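Week 3 notes: Who gets locked up, where, and who decides

September 16, 2020

Okay, so these are the cleaned-up notes from the session on immigration detention. I talk fast and I skip around, so if you were scribbling and lost the thread halfway through, start from this. The reading pack is still the one from Week 1 (I haven't changed the page numbers, promise).

First, the thing I kept coming back to: detention under immigration law is administrative. In most of the countries we're covering, a person in a detention center hasn't been sentenced to anything. There's been no trial. An official has decided, using powers written into an immigration act, that the person should be held while something else gets sorted out: an identity check, an asylum claim, a flight out. That sounds like a small technical point and it really isn't, because nearly every argument later in the course hangs on it. If you're serving a prison sentence you usually know your release date. If you're in administrative detention you may not, and in some systems the law sets no upper limit at all.

I asked the room to guess how long a "short" stay was and got answers from one night to six months. Fair enough! The word gets used for all of those. When you write your response paper, please don't write "short-term" without saying what you mean by it. 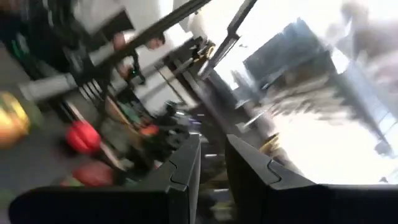 Next, the three questions I want you to ask of any system you read about. Write them inside the cover of your notebook or something.

1. Who makes the decision to detain, and does anyone outside that office have to agree?
2. How often does somebody look at the decision again?
3. What can the detained person do about it, in practice, this week, with the phone access they've got?

Number three is where most of you got stuck in the discussion. A right to apply to a court looks great on paper. Then you ask who fills in the form, in what language, and who pays the lawyer, and it gets a lot thinner. One group pointed out that a right nobody explains to you at intake is hard to use, and I've stolen that for next year.

The Kedville exercise

For those who missed it, Kedville is our made-for-class country, and we'll be using it until the end of term. Kedville holds 1,752 people in immigration detention. Of those, 200 are in a converted motel called the Navarrete, on the edge of the capital, which the government describes as "alternative accommodation." Guests (the ministry's word, not mine) can't leave without an escort. The kitchen and cleaning are run by a contractor called Nadix, and the nursing is done by a second contractor, Pronurside. Reviews of each person's case happen every 21 days, by an official in the same department that ordered the detention.

So: is the Navarrete detention? I had you vote before we talked and again after, and quite a few of you moved. The people who said no at the start mostly pointed to the building. It has carpets, the rooms have real doors, it used to take tourists. The people who said yes pointed to the escort rule. I'm with the second lot. Courts that have looked at this kind of thing tend to ask about the actual situation of the person, meaning how confined they are, for how long, and what happens if they walk out the door. The label the government picks doesn't settle it, and neither does the carpet.

Somebody asked whether it matters that the Navarrete is nicer than a prison. It matters a lot for a conditions argument (is the treatment decent?) and much less for a legality argument (is there power to hold this person at all?). Keep those two apart. I'll be marking for it. A comfortable place can be unlawful and a lawful one can be grim.

Contractors

We ran out of time here, so I'm putting in more than I said out loud. When a state pays a company to run a site, the state generally stays responsible for what goes on there. The trouble is finding out what goes on there. Say someone at the Navarrete has a fever and asks for a nurse. Pronurside says it can't move anyone to another room without permission from site management. Nadix says it only does meals and cleaning and has no say over rooms. The ministry says clinical matters are for the clinicians. Everyone has an answer and the person with the fever is still in the same room as before. 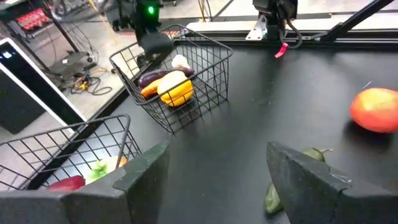
I'd like you to draw that as a diagram, with an arrow for every contract and a different kind of arrow for every legal duty. They won't line up. Bring it next time, messy is fine, pencil is fine.

Then there's the virus. You've all seen the stories this year from all over the place, and they raise a question older than the pandemic: what does a state owe to people who can't get away from a risk because the state is holding them there? The usual starting point is that taking control of someone's life brings a duty of care along with it. People living at home can choose to skip the crowded dining hall. People in shared rooms with fixed meal times can't. Several governments let some people out in the spring, with places emptied or thinned out by May, and then the numbers in some of them crept back up. If those people could be let out safely, what was the reason for holding them before? I don't think that's a trick question, and I'd love to see somebody take it on in the long essay.

Words to be careful with

Asylum seeker: has asked for protection and is waiting for an answer.

Refugee: meets the legal definition. Someone can be a refugee before any official says so, which trips people up every single year.

Migrant: a wide word. Use it when you mean the wide thing.

Illegal: describes an act, or a kind of entry, if the law in question says so. Don't use it as a noun for a person in my class, please.

Offshore: held or processed outside the country's own territory. Ask who runs the place and under whose law.

For next time

Read the section on judicial review in the pack, skip the appendix. Write 200 words on whether the 21-day review in Kedville is good enough, and say what you'd change about it first. Bring the diagram. If you're stuck on the difference between a review and an appeal, come find me before class, I'm usually there early with a coffee and nothing better to do.

Contact the course office | © 2020 Course materials, for enrolled students | Back to top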